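4/15/24

Latches again. Vandness want to know why the doors on their second floor stop closing properly after a winter, and I have offered to find out, having apparently learned nothing from the hinges.

Setup as before: the Troton lever set on the test board, strike plate screwed to the block, spring side facing the window. Fresh latch. The old one is in the tin with the others, labelled in pencil that has already rubbed off.

Ran 100 closes dry to get a starting point. The tongue seats cleanly and the lever comes back level. It makes a noise like somebody dropping a teaspoon, but it made that noise out of the box and I can't mark it down for consistency.

Then the Shin grease, a thin smear on the slope of the tongue and nothing on the spring. Quieter at once. I was pleased for as long as it took to wipe my hands. By 1,000 closes the grease had gone grey and moved to the one corner where it does no good, and the lever was coming back 5 mm low at the tip. Same droop as the Vandness doors, which is encouraging for the theory and less so for the grease.
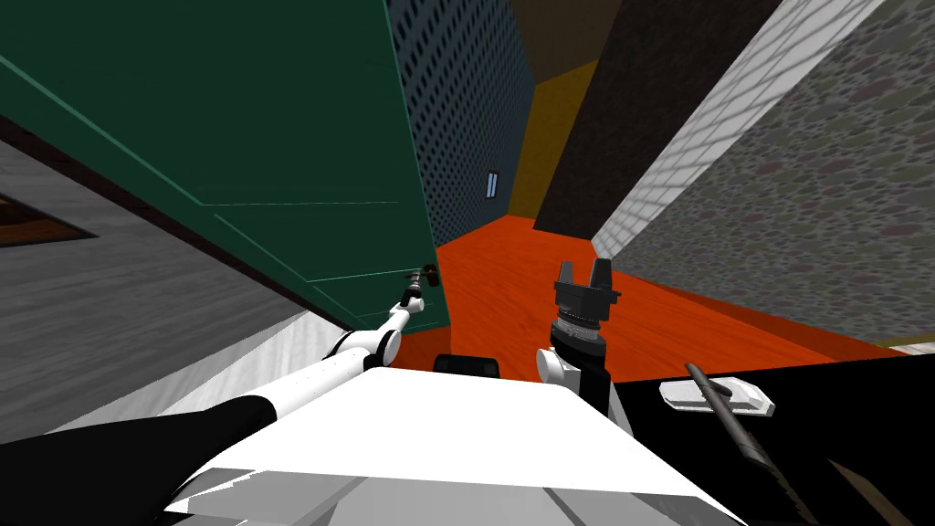

So the droop is not the hinge. I owe the hinges an apology. What seems to be going on is that muck collects behind the tongue, the spring has to shove it out of the way each time, and the lever return suffers before the latch itself does. People then lean on the lever to help it, and that bends the spindle. Every door in the building gets helped in this manner by everybody who walks through it.

Cleaned everything with white spirit and put the old spring back in for comparison. Droop down to 1 mm. Wrote that twice in the margin because I didn't believe it the first time. Needs repeating with a spring that hasn't been sat on.

Dravent's dry wax stick next. The leaflet says to apply sparingly, and the stick is the size of a candle. Closes feel stiffer for the first 11, then settle. No grey paste so far. It does leave flakes on the strike plate, and whoever sweeps the Vandness corridor will have views on that.

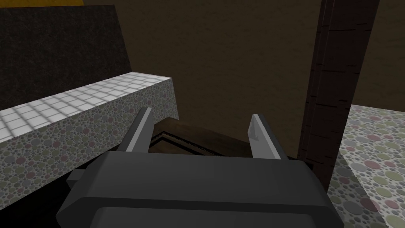

*Gripper from behind and above, fingers spread.*

Still to do:

- Wax again, new spring, full run to 1,000
- Same with nothing on it at all, as a check on my enthusiasm
- Measure spindle play before AND after, not just after
- Find the feeler gauges (not in the drawer marked feeler gauges)
- Ask Vandness whether their cleaners spray the handles, and with what

They would like an answer before they order the new sets in September. At present the answer is "wipe them now and then", and I doubt I can stretch that to a full page. Leaving the waxed latch on the board overnight. Please don't oil it.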